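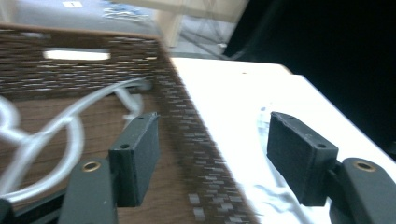
Emiliano Carrasco wrote in to ask whether a wardrobe rail can be fixed to plasterboard alone, as he has no timber where he wants it. For a rail carrying a full set of winter coats, no. Fix at least one bracket into a stud and add a batten to spread the load at the other end, as in step 3.

Home Storage Doors Walls Floors Contact

Fitting a wardrobe rail in an alcove
Reading time: 2 minutes

The method below suits an alcove with one masonry side and one stud side. The rail used at Patcombe was an Arker oval tube, supplied at 785 mm and cut to fit.

1. Clear the alcove and measure its width at rail height, at the back and at the front. Old walls are seldom parallel. Work to the measurement on the line where the rail will sit.
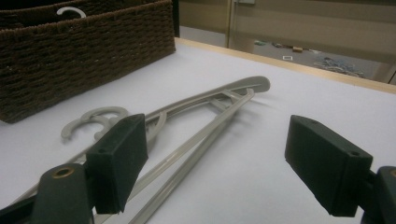 2. Set the depth. The centre of the rail should be at least 300 mm from the back wall, and the finished depth to the inside of the door should be 600 mm. Check this with your own hangers before drilling. A plain grey plastic one laid flat on a table is easy to measure from shoulder tip to shoulder tip; add 50 mm each side for the sleeves. Mark the centre line on both walls with a level.

3. On the stud side, cut a batten 156 mm long from planed softwood and screw it across the stud at the marked height. On the masonry side, drill and plug for the bracket directly. Use 50 mm screws in both cases.

4. Cut the tube 2 mm shorter than the gap between the bracket faces. Deburr the ends with a half-round file. Offer the tube up, drop it into the open bracket, then tighten the grub screw on the closed one.
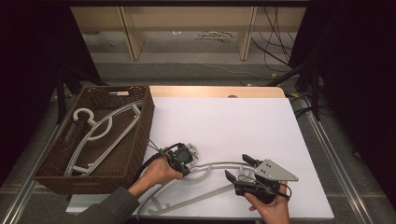
5. Load the rail in stages. Hang a third of the clothes, leave it overnight and check the bracket screws for movement before adding the rest. Spare hangers should come off the rail, as they take up width and catch on sleeves. A low woven basket holds a couple laid flat, although the hooks tend to tangle. If the rail sags in the middle, fit a centre support from the shelf above.

Brackets: Pletard closed end and open end, one of each. The Jasińska pattern also fits but needs a longer batten.

Next: hanging a bifold door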